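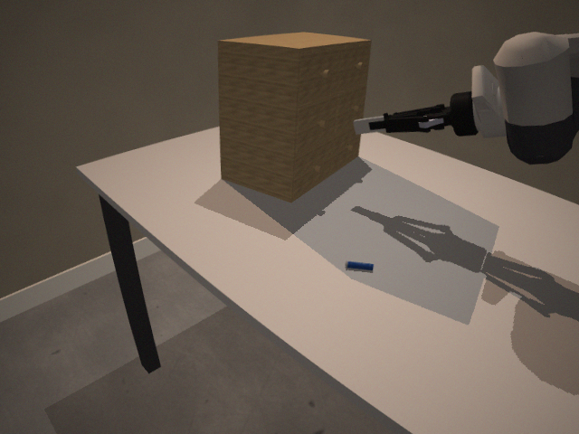 El brazo frente a la cajonera, en el simulador.

Llevo en el almacén de recambios de Mirer desde que todo se apuntaba a lápiz, así que cuando Senad Janevski nos reunió en abril para enseñarnos el simulador, me senté al fondo con mi café y bastante desconfianza. Somos 11 en el turno y manejamos 3000 referencias, casi todas en cajones - y abrir cajones es, os lo juro, media vida nuestra.

Ryszard Kurek preguntó lo que pensábamos todos: ¿y nosotros qué? Senad contestó con calma que el brazo se quedaría con las piezas pequeñas y que los pedidos raros, las devoluciones y las llamadas seguirían siendo cosa nuestra. A mí el hombro me lo agradecerá, aunque voy a echar de menos las charlas junto a la estantería (¡qué le vamos a hacer!).

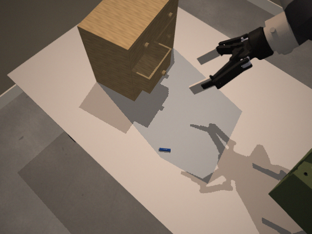
El cajón de abajo, a medio abrir, y la piececita azul sobre la mesa.

El domingo se lo conté a mi hermana y me preguntó si tenía miedo. Un poco, sí. Pero ya me he apuntado al curso, cuatro tardes, y Ryszard viene conmigo.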